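## Taking over a brick-sorting shift at Billthorpe

Set the blue tray within reach of both arms. Put metal parts in the green bin, never in with the bricks.

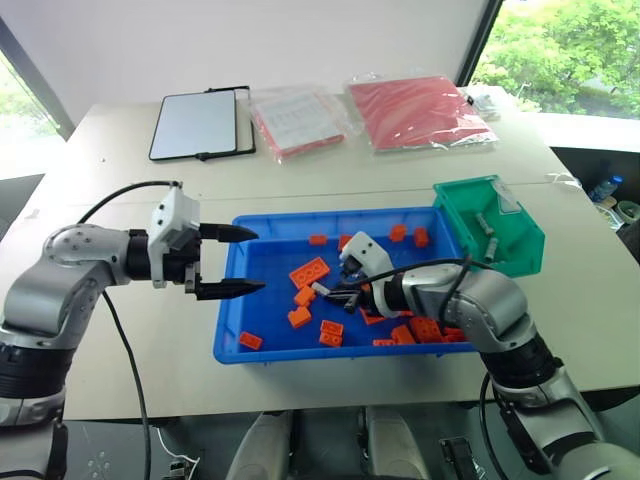 *Right gripper lowered into the tray, left gripper open.*

Hand sorting ended in July. Operators now refill trays and clear faults - six per shift is the limit before you call Radek Pešek. Log each stop in Muli before restarting. Breaks no longer depend on tray changes.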